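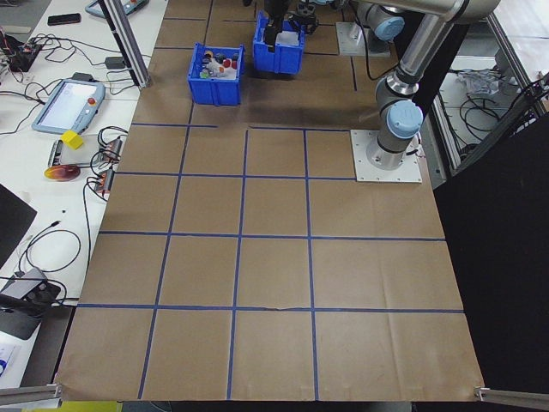

Figure 3. Cell layout: taped kraft paper surface, arm on its bolted base plate, and the two blue bins. Pendants and electronics stand on the white side table.

Print this page | E-mail this article
2024-04-21 | Esmaeil Ghaffari

3.2 Work surface and daily checks

The Nostmont cell has two arms on one table, each with a two-finger gripper and its own teach pendant. The surface is brown paper marked with dark blue tape into rectangular cells. We chose paper because a worn sheet can be replaced in one morning, whereas the printed mat used in the earlier Canero cell had to be ordered and took weeks to arrive. The drawback is that paper creases and moves. A crease across a cell makes no difference to the arm, but a lifted strip of tape can catch on a bin when the bin is pushed along by hand. Worn tape is therefore cut out and relaid, never covered with a second layer.

Replacing the sheet means freeing the base plates. The arms are parked and powered down, the plate bolts are taken out in diagonal pairs, and the new sheet is drawn under one plate at a time. The bolts are then tightened in two passes, the first to 8 Nm and the second to 14 Nm. After any change of sheet the base frame of each arm is measured again from the table edge and the values are entered on its pendant. Skipping this step was the cause of the offset errors reported in Section 3.1.

The bins are placed by eye against the grid and may stand slightly out of line with each other. This is allowed. The pick routine, written in Safavi, searches for the bin edge before each run and tolerates a turn of several degrees. What it does not tolerate is a bin wall higher than the taught approach height - the fingers then meet the rim on the way down. The approach height is checked with each gripper held over its own bin at reduced speed, with one person at the pendants and a hand near the emergency stop.

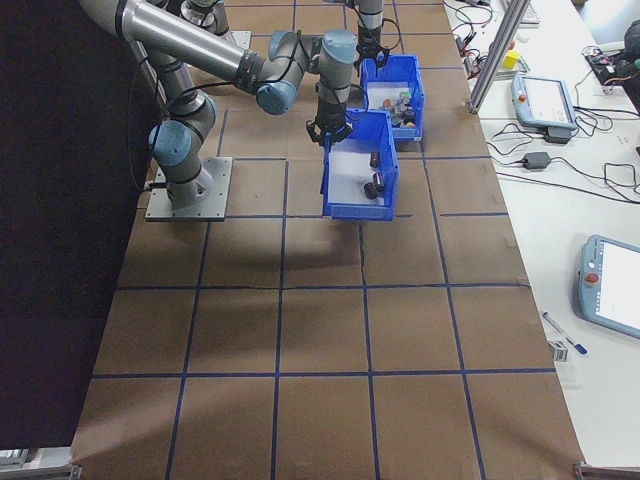 Vega Moya, commenting on a draft of this section, held that the approach check should be done with the bins loaded, as tall parts standing upright come closer to the fingers than the rim does. We have since added a loaded check to the start of each shift. It takes some 50 seconds per arm.

Cables are the other regular source of stoppages. The external gripper cable is left in a loose loop along the arm so that the wrist can turn fully. If the loop is too short it pulls at the connector, and if it is too long it drags on the bin. A free length of 46 cm between the last two ties gave no faults during April. The ties themselves are Sirnel hook-and-loop straps, which can be reset without tools. Pendant leads and power adapters are kept on the side table, clear of the paper, and are traced by hand from plug to socket before the arms are enabled.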